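## 4. The Open Day at Drerkthorpe

### 4.1 Setting and audience

We moved the whole setup to Drerkthorpe for one day in January and opened the doors at ten in the morning. Until then the system had only ever run in front of the people who built it, and we were very curious (and a little nervous) to see how it would behave with an audience close by. By the end of the afternoon 100 visitors had signed the book. Most came from packing and returns departments in the area, a few were teachers with older students, and one family had simply seen the sign on the road.

The arm ran the Jellix controller described in Section 3, with the same gains and the same grasp planner. Nothing was tuned for the day. The policy had been trained on 1,586 recorded grasps, all of them on cardboard, and we brought along a mixed stack of cartons that the planner had no record of. Visitors could pick any carton from the stack and hand it to the operator, who placed it on the table with the top open.

### 4.2 The wall grasp

Almost everyone expected the arm to take a box the way a person does, with a hand on each side. A two-finger gripper can't open nearly wide enough for that, so Jellix looks for a free edge and closes on a single wall, with one finger inside the box and the other outside. This was the part of the demonstration that drew people in. Several visitors went back to the stack to find a carton they thought would be harder, and we loved watching them try!

The wall grasp depends on three things that are difficult to know in advance: how stiff the board is, how far the wall leans, and whether a crease runs close to the contact point. A crease matters most. Board that has been folded once gives way there first, and a pinch placed right on the line tends to bend the wall before it lifts the box. The planner therefore scores every candidate edge for nearby fold lines and prefers a stretch of wall close to a corner, where the neighboring panel adds support.
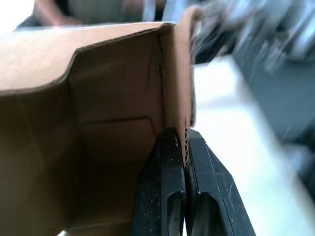
Figure 3. Wrist camera view during a wall grasp, with one finger on each side of the cardboard wall.

We had planned to keep the wrist camera feed for our own logs. Nkrumah Quansah suggested putting it up on a large monitor next to the table, and this changed the day completely. People stopped looking at the arm and started looking at what the arm was working from. They could see how little of the box is in view once the fingers are close, and how much the background smears while things are moving. The questions got much better after that. One packing supervisor from Prarkirus asked why the planner didn't use the far wall at all, which led to a long and very useful talk about reach, and later to the change we report in Section 6.

### 4.3 What visitors asked for

Two requests came up again and again. The first was speed. Our closing motion is slow by design, as the fingers creep through the last 10 millimeters before contact, and visitors who handle cartons all day found this hard to watch. The second was sound. The students wanted the robot to signal when it was satisfied with a grasp, so that a person standing next to it would know when to step back. We had a status light for this, mounted on the Nel base unit, but it faced the operator and was of no use to anyone on the other side of the table.

We also let visitors guess, before each attempt, which wall the planner would choose. Guesses were called out loud and we didn't record them, which we now regret. Our impression is that people who pack for a living were very good at it — they went straight for the corners, much as the planner does, and could say why. A proper version of this game, with written guesses, is planned for the next visit.

### 4.4 Interruptions

The arm was paused 6 times during the day. Four pauses came from the operator, who stopped the motion when a visitor leaned over the table. The other two were triggered by the force limit while the fingers were closing on double-thickness board. Both times the controller backed off and waited for a command as intended, and both times the crowd clapped anyway. Cartons of this type have been added to the training stack.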